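How Do You Teach a Robot Arm?

Written by Haiyan Tan for the children's pages of the Neltham Learning Center

Do you remember how you learned to tie your shoes? Maybe a grown-up read you the steps. More likely, somebody put their hands over your hands and moved them with you. After many tries, your fingers knew the way.

A robot arm can learn in almost the same way. A person shows it the task, and the computer keeps a record of every movement. We call one showing a "demonstration." It is a long word, but it only means "look, I do it like this."

Showing by hand

The first way is to hold the robot. The motors in the arm are made soft, so that a person can push it and pull it easily. You take the arm by its wrist, you bring it to a cup, you close the fingers, and you carry the cup to another place. While you do this, the robot remembers how much each of its joints was bent.

Showing from far away

The second way is remote control. The person does not touch the robot. She holds a controller, a little like the one for a video game. When she moves her hand to the left, the arm also goes to the left. When she squeezes a button, the fingers of the robot close.

The robot can even be inside a computer! Then it is called a simulation. The table, the walls and the arm are all drawn by the computer, and the program works out how things fall and roll. If you drop a glass there, you do not need a broom.

In our lesson the task is "put the marker in the glass." It sounds easy for you. But the robot has to learn many small things. Where is the marker? Which way is it pointing? How high must it be lifted, so that it goes over the rim and does not push the glass over? The clear glass is a hard one, because the dark table shows through it. The marker is easier to find, with its white barrel and its blue cap.

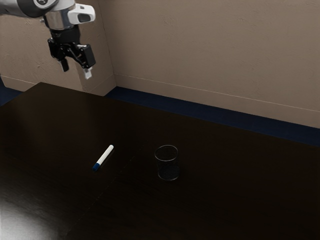

What is a gripper?

A gripper is the hand of the robot. The black one on this arm has two fingers, and they are open with nothing between them. Before it can pick up the marker, the gripper must come down and turn a little, so that one finger is on each side. Try it at home with only your thumb and one finger. You will notice that you also turn your wrist.

Why do we show it so many times?

If you show the task only one time, the robot may learn only that one place on the table. Move the marker a little, and the robot closes its fingers on air. So we put the marker in a new place and show it again. For the marker lesson we made 61 demonstrations on the first day. By the end of September we had 915.

Mistakes are also useful. If the person misses the marker and then tries again, the robot can see how to correct itself.

Words to remember

Demonstration: one showing of a task.
Joint: a place where the arm can bend or turn.
Simulation: a world made by a computer, for practice.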